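Budska Adds Hutow Folding Sheet and Two Matching Room Finishes

Nov 13, 2020 – Budska today released the Hutow folding sheet for craft and display work, together with the Montes surface covering and the Itow wall panel. All three can be ordered separately.

Hutow is a thin, single-color sheet supplied flat and creased by the user. The first color is light green. It is sold in packs of 200 and weighs 185 grams per square meter. The weight was selected after fold trials on 410 samples, in which lighter stock lost its crease and heavier stock resisted a second fold close to the first.

Montes is a beige covering with a faint marble pattern, intended for worktops and low-traffic floors. Itow panels have a pale gray-white ground with horizontal bands of dark purple-gray ornament.

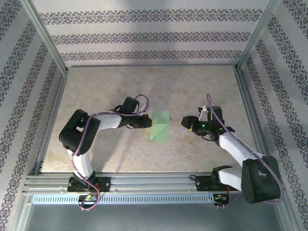 Gumaro Zamudio said that the first crease in a narrow piece decides how the point comes out, and that users should press it from the center outward before turning the sheet. He added that a patterned worktop is easier on the eyes than plain white during long folding sessions, provided the pattern stays faint.

Creases should be set once with light pressure and then again with full pressure. Repeated folding along the same line weakens the sheet, and Budska recommends a limit of five reversals per crease. Color is the same on both faces – small differences between production lots are possible.
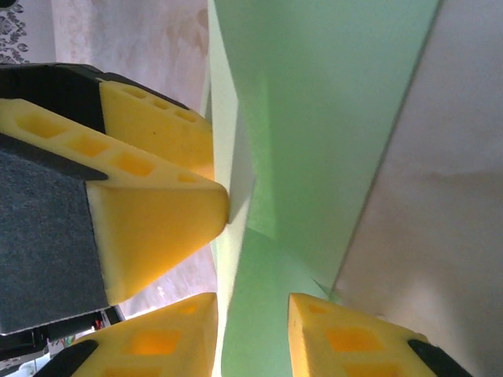
Availability and Care

Hutow ships immediately. Montes and Itow follow in March. The opening production run of Hutow is 1,023 packs, and orders will be filled in the sequence received.

Store sheets flat in the original wrap, away from direct sun. Montes may be wiped with a damp cloth. Itow panels should be dusted only.
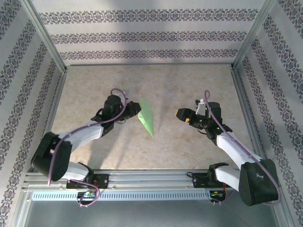 Hutow in light green, folded, on Montes in beige.

Samples of all three products are available from the Budska press office on written request.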